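Project notebook, kitchen sorting task
Wednesday, started just after 4 pm

Picked up from last week's list. The Voltard workstation is back on the bench by the window and the simulator runs on it again, after a driver reinstall that ate most of the first hour. Scene file is the marble counter one. I have left the old counter file in the Akyol folder in case anyone still needs it for the write-up, but please don't train on it.

Main job today was the grasp on long thin things. The apple has been fine for a while and the lettuce is too big to be worth bothering with before the competition. Cutlery is still the worst of the lot. A fork lying flat gives the fingers very little to get under, and the planner keeps choosing an approach that goes through the worktop. I have put a minimum height on the wrist target for now. It's a bodge and it needs doing properly.

Changed the finger friction back to the default and raised the solver steps. Also slowed the closing speed by half. Ran 300 trials with the objects shuffled each time, wrist camera only, no overhead view.
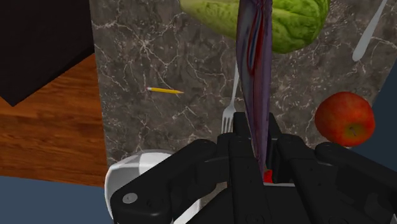 Result was 212 counted as held at the end of the lift. The scoring script only checks object height, so a thing balanced on top of a finger would pass. I went through 20 of the passes by eye and found 3 I would not call a grasp. Need a contact check on both fingers before we quote any number in the Vernolport entry form.

Small things:
- The pencil rolls if it is spawned even slightly above the surface. Spawn it lower, or let the scene settle before the arm moves.
- Wrist view loses whatever is right between the fingers once they close. Sondska's rules allow a second camera but we said we would try without.
- Log files are filling the disk. Turned off depth saving.

Left a longer run going overnight with the slower close and a new random seed. Whoever is in first, copy the results off before restarting anything, the machine clears its temp folder on boot.

To do next: contact check, proper worktop collision in the planner, then the cutlery set on its own. Ask about the spare power supply again.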